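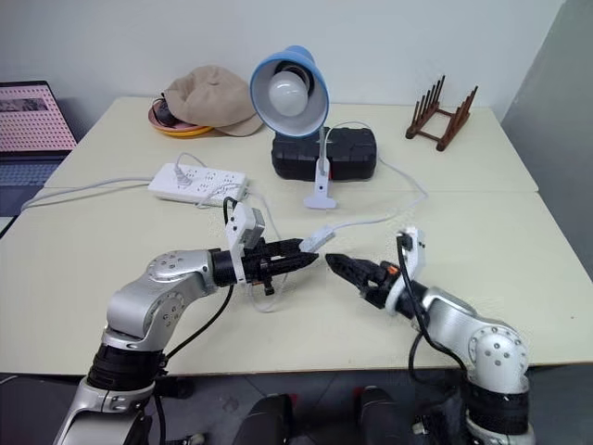

Tridora Storage — Frequently Asked Questions

Our office is at 3511 Carmont Road in Fleltesberg, next to the tire shop. If your question isn't answered on this page, call or stop by during office hours.

Renting a unit

What sizes do you have?

The smallest is a locker, 5 feet by 5 feet, which holds a few boxes and a chair or two. The most popular is the 10 by 10, enough for the contents of a one-bedroom apartment if you stack well. The largest units are 400 square feet and sit along the back fence with their own drive-up doors. We usually have a waiting list for those in the summer.

What do I need to bring to sign up?

A government-issued photo ID and a payment card. We also need a second phone number, for a person who can reach you if you can't be reached. That person doesn't get access to the unit unless you add them to the lease.

Is there a minimum stay?

One month. After the first month you pay from the first to the last day of each month, and we don't refund part of a month if you leave early. If you know you are leaving, tell us before the first so the next charge doesn't go through.

Can I look at a unit before I rent it?

Yes. Come to the office and we will walk you over. It helps to bring the measurements of your biggest item, especially a couch or a headboard. The doors on the upstairs units are narrower than the units themselves. 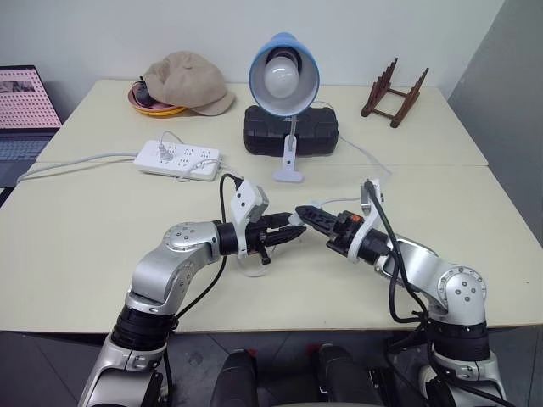 What are your gate hours?

The gate opens at 6 a.m. and closes at 10 p.m. every day, including holidays. Your code stops working at 10, so please start loading up before then. If you are already inside when it closes, the exit side still opens when you drive up to it.

When is the office open?

Monday through Saturday, 9 a.m. to 5 p.m. We close for lunch from noon to 1 on most days. On Sunday the phone goes to a message line and we call back the next morning.

Payments

When is rent due, and what happens if I'm late?

Rent is due on the first. There is a grace period, and the exact number of days is in your lease because older leases are different. After that a late fee is added and your gate code is turned off. Call us if you think you'll be late. We can often move a payment date once if we hear from you first.

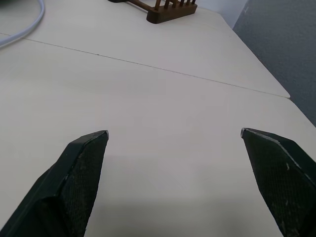 If the account stays unpaid, we put our own lock on the unit and send a letter to the address on file. Please keep that address current. A lot of the bad cases we have had started with a letter going to an old apartment. Once you pay the full balance, our lock comes off the same business day.

Do you raise the rent?

We look at rates once a year, in January. If yours is going up you get a letter a full month ahead. Tenants on the old Appiah Moving & Storage leases keep the terms they signed, including the rate cap, for as long as they stay in the same unit. Moving to a different size means a new lease.

Packing and storing

What can't I store?

No gasoline, propane, paint thinner, fireworks, or anything else that burns easily. No food, and that includes pet food and birdseed — mice will find it. No plants or animals. Tires are fine, up to one set. You can't sleep or run a business in a unit.

Are the units heated?

The indoor units in the main building are kept above freezing in winter and are cooled in summer. The drive-up units are not. We suggest the main building for photographs, records, pianos, and wood furniture with a good finish.

How should I pack a unit for a long stay?

Put heavy boxes on the bottom and leave a walkway to the back. Stand mattresses on their long side in a cover. Leave a gap of 2 inches between your things and the walls so air can move. Don't use plastic wrap directly on leather. Label the boxes on the side, not the top, or you won't be able to read them once they are stacked.

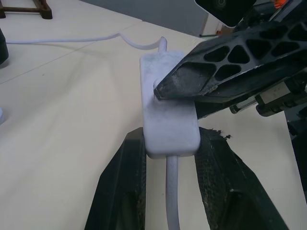

L. Appiah
Office Manager, Tridora Storage

Moving out

How do I move out?

Tell the office in writing. Email is fine. Empty the unit, sweep it, take your lock off, and leave the door closed. We charge a cleanup fee for anything left behind, including trash.

Can I use your dumpster?

No, it is for the office only. The county transfer station takes furniture and mattresses, and it is open on Friday until late afternoon.

When do I get my deposit back?

We check the unit on the next business day after you leave. If it is empty and clean, the deposit goes back to the card you paid with. If that card has been closed, let us know and we will mail a check.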